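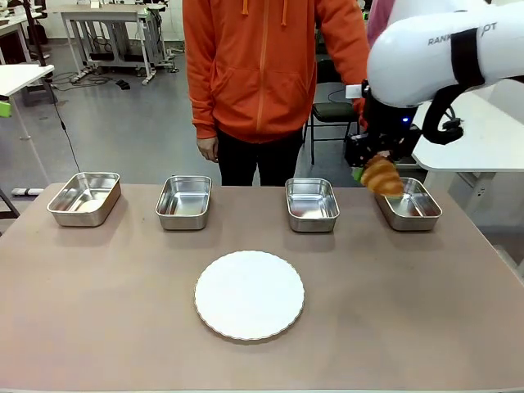

Croissant, steel trays and a white plate.

Does a "Fresh Today" Sign Mean Anything?
November 9, 2024
By the Food Labeling project group, Sturkdale College

Our project began with the chalkboard signs that cafes put out on the sidewalk. Almost every one in Sturkdale says "fresh," "baked fresh" or "fresh today." We wanted to know what a customer is being promised, and whether customers believe it.

We started with the word itself. The places we visited use it in at least four ways: made from scratch in the building, baked there from frozen dough, delivered that morning, or just put out on the counter that morning. The last one seems like a stretch to us. A muffin can be three days old and still be put out this morning.

We asked for interviews at 11 cafes and bakeries, and only two gave us a clear answer about where their pastries come from. Cowie, the bakery on the square, told us it makes its own dough but buys in its pie shells. Cimach, the campus coffee stand, told us everything arrives frozen from a supplier and is baked before opening. Both have a "fresh" sign. The other places said we would have to ask a manager, and the managers did not write back. We do not think this proves they have something to hide. It may only prove that managers are busy in the fall.
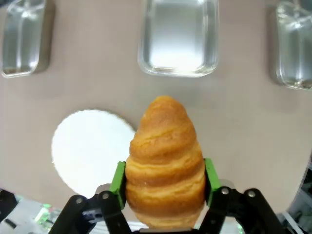

Croissants came up more than any other item, probably because people think they can judge one by looking. We doubt this. Color and a flaky crust tell you something about the oven and the dough, but very little about which day it was baked, and a few minutes of reheating can hide a lot.

Our survey got 272 responses, mostly from students, and we threw out the ones that were blank or half finished. That left 200. Most people said a "fresh" sign made them more likely to buy. When we asked what the word meant, though, most picked "made here today," and Cimach's frozen dough would not pass that test for many of them. A smaller group said they ignore the signs completely. We are not sure we believe them either, as people like to say ads don't work on them.

There are problems with our method. We posted the survey on Trareo, the campus message board, so it only reached people who read the board and felt like clicking. Question 2 was also badly worded and pushed people toward a "yes." We noticed too late to change it, and we left it out of our results.

We would like to run the survey again in January on paper, outside the dining hall, with that question fixed. Until then we would not tell any cafe to take its sign down. We would ask it to add one line saying where the dough is made.

Recent student reports
- Who Reads the Campus Recycling Labels?
- Bus Delays and Late Arrivals to Morning Classes
- Is Bottled Water Worth the Price?

Last updated: one week after first posting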